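Writing the rules down before the spoon moves
2020-10-28
by Mahfuz Paul

I have been looking forward to writing this one for weeks!

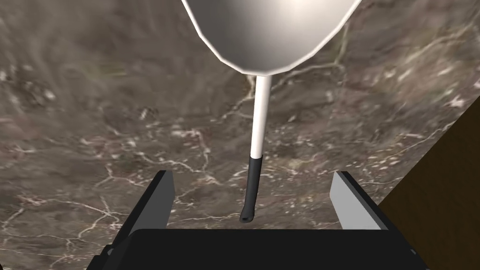
Spoon, marble and an open gripper in the simulator.

We finally have a house standard for simulated pick-up tasks at Gorneck, and I am far more excited about it than a grown adult should be about a document with numbered clauses. It has 19 of them. I wrote the first draft on the train to Tulside and Mondal (that's our test group, not a person) spent the next fortnight crossing bits out, and it's much better for it.

The spoon task was the one that started all this. You have a long thin handle with a black tip, a wide metal bowl at the other end, and two fingers that have to close on something sensible. Simple enough, and yet when we compared notes we found that people in the same office meant quite different things by "picked up". One of us stopped the clock when both fingers touched. Another wanted the spoon lifted and held. Both had perfectly good scores, and you couldn't put them in the same table.

So clause 1 is the definition of success, and it has to be written before the first run. I can't tell you how much I love clause 1. For the spoon it reads: both fingers in contact, object raised clear of the surface, held for 2 seconds. If you want to change it halfway through you may, but you start the count again from nothing and keep the old results in the folder where everyone can see them.

Clause 4 is about starting positions. Every task sheet now says where the object begins, which way up it is, how far open the gripper is, and how much each of those is allowed to vary. A spoon with its bowl at the top is a different problem from a spoon with its handle at the top, and the sheet must say which one you ran. We also ask for the random seed. It takes a moment to write down and it has already saved me a whole afternoon.

Then there's clause 7, the one we argued over. It says that backgrounds must be listed by name and that no result counts until it has been repeated on at least 2 of them. Marble is a lovely busy surface, all veins and speckles, and a vision system that copes with that may still get muddled over plain wood or a tea towel. The Birnico people do their checks on flat grey and were a bit put out when I suggested stone. They came round when they saw the sheet (or they were being kind to me, hard to say).

The clause I'd push on anyone, even if you're working by yourself at the kitchen table, is number 12. Failures get logged with the same care as successes: what the gripper was doing, what it touched first, where things ended up. We used to write "missed" and move on. Now there's a short list of words to choose from, such as slipped, knocked, closed early and never reached, and after some 200 entries I can see patterns that I would have sworn weren't there. Closed early is miles ahead of the rest!

Still to sort out: what to do about objects whose outlines are a bit chunky in the simulator, and whether a model's level of detail belongs on the task sheet. I say yes, Mondal says it's too fussy. I'm hoping to have a second version ready in November, with forks.

Comments

Tess W.
Do you count it if the spoon turns in the fingers during the hold? We've gone back and forth on this for ladles.

Mahfuz Paul
At the moment yes, as long as it stays up. It gets its own tick box though. Would love to hear what you settle on for ladles.

oldbench
Clause 7 made me wince, we've only ever used the one table. Off to fix that.

Rukhsana
Please post the list of failure words when you can, ours are a mess.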